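Sovelcombe open workshops, or how I spent a whole January day looking at seams

I'd been meaning to go to the Sovelcombe open workshops for years, and this time Olga Serrano rang the night before and said she had a spare seat in the car. It's 35 miles from us, mostly behind tractors, and we got there just after ten with cold feet and no breakfast.

The old Barbosa mill is where everyone starts. You get a paper map at the door and a sticker with a number on it (I was 819, Olga somehow wasn't given one at all), and then you're left to wander. The weaving shed was my favourite! They had one loom going and the noise goes right up through your shoes. Lindalva Lopes, who took our group round, had to shout the whole history of the place and I caught perhaps half of it – something about a flood, and a pattern book with 3108 designs in it, which they keep in a locked drawer and only bring out for visitors who wash their hands first. We washed our hands. It was worth it.

Upstairs was dyeing, which smelt of wet dog and onions, and then a long queue for soup. Go early for the soup.

After lunch we walked over to Flolside, across the footbridge, where some of the makers open up their own homes for the day. I love a nose round other people's houses, so this suited me nicely. Debora De Luca does alterations and was very patient with my questions about facings and why mine always flap.
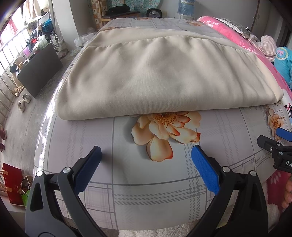
Beige cloth on the flowery tablecloth, which I'd happily have taken home too.

She talked us through pressing for a good twenty minutes and I've been doing it wrong since school. You lift the iron, you don't push it! Olga bought a packet of needles and a very large lavender bag.

There was plenty of chat about zips as well. Hsin-yi Chiang had come along with us from the mill, and she and Debora got into a friendly argument over whether to tack one in first or just pin it and hope. I'm a hoper. 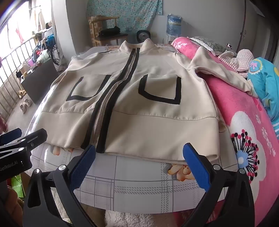
Cream jacket with black trim down the zip and round the chest pockets.

We finished at the Koltska tea room by the car park, where the scones were £2 and still warm at four o'clock. Parking was free but muddy, so bring boots, and take cash because the card machine at the mill kept sulking. Olga already wants to go again next year for the felt-making, which was full by the time we found it.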